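Home | News | Reviews | Kits | Events | Contact

Biltaver starts renting its two-hand gripper kit

Good news for anyone who has been eyeing the Biltaver hand-held grippers but didn't want to buy a pair outright — the company is now renting them from its shop in Mirnville. I've been hoping for this for a long time (my budget and I are old enemies), so I went over to try a set before the bookings open up.

The deal is simple. You get the pair, the cables, and the recording software for 30 days, and it costs $732. Delivery is included if you're within 92 miles of town. Past that you pay the freight, and I'd ask for a quote first!
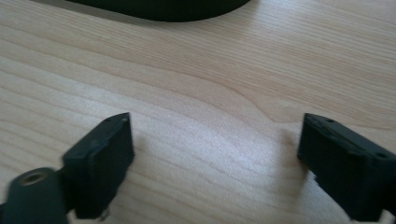 Fingers open over the tabletop at Biltaver.

I spent most of my visit just opening and closing the things. The squeeze is lighter than on the Barkgate set I reviewed last year, and I got used to it fast, although my thumbs were complaining by the end. The fingers are plain black blocks, no frills at all, and replacements come in packs of 11 for people who go through a lot of them. I'd add a pack to the order. Rubber facing takes a beating in this line of work, and a rental month is a bad time to be waiting on the mail.
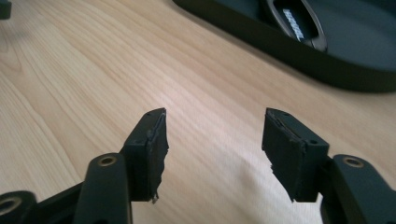
Wear and tear is covered, by the way. I asked twice, because the old rental outfits around here used to charge for every scratch. Biltaver says normal use is fine and only lost parts get billed. You do have to send everything back in the original case, so don't toss the foam.

They'll also rent you a practice bench by the week if you don't have a good surface of your own.
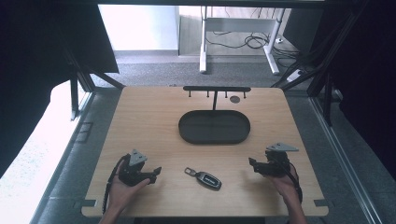
The software is still the part I'd like to see improved. It comes from Šimek, and it does the job, but naming your takes is slow and the menus feel like homework. The table work is much more fun. A key fob with a little metal ring on it, an oval tray and a rack with four pegs give you plenty to think up tasks with, and everyday stuff like that is where I'd tell a beginner to start. Save the fancy props for your second month.

Bookings are open now for pickup in August, and a deposit holds your spot. I've already put my name down.

Last updated: 13 May 2018

Contact the news desk | Copyright 2018, all rights reserved | Back to top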